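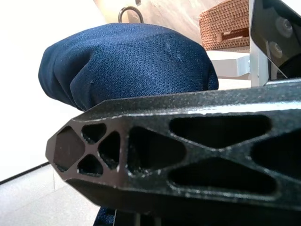 Prev entry | Next entry | Index | Dye bench | Stores

Monday: wash fastness, cotton swatches

Second round on the reactive dyes from Clollov. Same recipe as last time except for the soda ash, which Efua Baidoo weighed separately for each bath. Salt unchanged. Bath brought up slowly, held, rinsed cold, then two hot soaps.

Red bleeds more than it should. The second soaping still came out pink. Navy cleared on the first. Black left a gray cast on the white adjacent strip, worse at the stitched end.

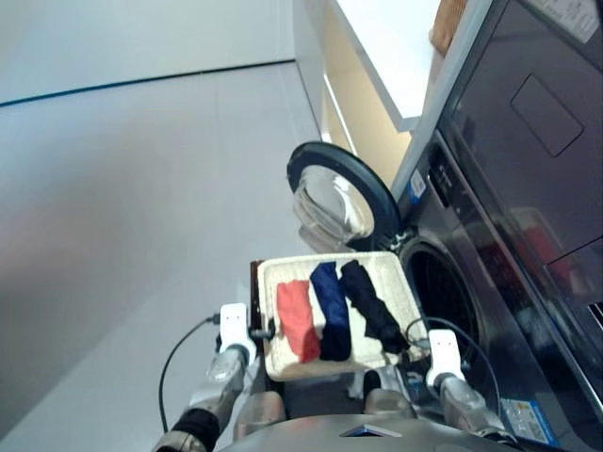 Red, navy and black cloths, folded, in the woven tray.

Rub test set to 12 strokes dry, then 12 wet. Wet rub on the red is the one to watch. Hawi Wako thinks the water is too hard and wants a softener in the rinse. I would change the soaping temperature first and leave the rest alone.

To do: repeat red with a longer hold. Ask Bernice Tetteh for the old Drurance shade cards. Stir plate 2 drifts, do not use for baths until checked.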